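From: Kazuhiro Kaneko
To: tralard-users
Date: Aug 17, 2019
Subject: Re: Moving the home directory to a second disk

Nuala Ó Néill wrote:

> My old disk is nearly full and I bought a second one, 800 GB. I want
> to put only /home on it and leave the system where it is. I copied
> everything over with the file manager, changed fstab, and after the
> reboot I could log in but the desktop was blank and Jorkis said it
> could not write its settings. I have put the old fstab line back so
> the machine works again. What did I miss? Should I just reinstall
> with the new disk connected?
>
> Nuala

Hello Nuala,

Please do not reinstall yet. I had the same trouble last October when I moved my own home directory, and I think it can be repaired in one evening.

My guess is that the file manager was running as root, so all the copied files now belong to root. You can read them, and for this reason the login works, but your programs cannot write into them. The second possibility is that the hidden files were not copied. In Tralard the file manager does not select them unless you have switched on "Show hidden items" in the View menu. Jorkis keeps its settings in a hidden directory, so both explanations agree with what you saw.

To check, mount the new disk somewhere temporary, for example /mnt/newhome, and type:

ls -lan /mnt/newhome/nuala

I assume your user name is nuala, please change it if not. The third and fourth columns are the owner and group numbers. Compare them with the output of the command "id". If you see 0 and 0 in the listing, my guess was right.

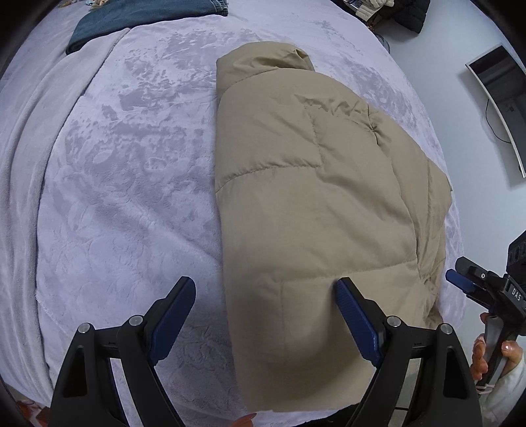
I would not try to correct the owner file by file. It is cleaner to copy again from the old disk with rsync. Log out from the desktop first, go to a text console and log in as root, so that no program is changing files under your home while you copy. Then:

rsync -aHAX --delete /home/ /mnt/newhome/

Pay attention to the slash after /home. Without it you will get a directory called home inside newhome, and this was my first mistake. In the picture, the big bed has a lavender bedspread and a folded beige puffer jacket on it. My second mistake was the cache: my thumbnail program had saved the same small files in 15 places under the cache directory. I had 400 MB of such things, and I should have emptied the cache before copying. You can delete ~/.cache safely while you are logged out.

The option --delete removes everything in the target which does not exist in the source. If you have already saved something new on the new disk, put it elsewhere before you start. Please also read the command two times before you press Enter, the direction is important.

For fstab, I recommend to use the UUID and not the device name. On my computer, which has a Veris board, the two disks sometimes exchange their names after a cold start. The command "blkid" gives you the UUID. My line looks like this, with my own value removed:

UUID=... /home ext4 defaults 0 2

Keep the old /home as it is for a few weeks. It will be hidden below the new mount, so it still uses space on the first disk, but it is a good backup. I renamed mine to /home.old and made a new empty /home as the mount point.

One thing I am not sure about is the Phí login manager. In my version it remembered the last session in a file outside of /home, and I had to choose the desktop again at the first login. Maybe somebody on the list knows if this behaviour has changed.

If it still does not work, please send the output of "ls -lan" and your fstab, with both lines.

Regards,
Kazuhiro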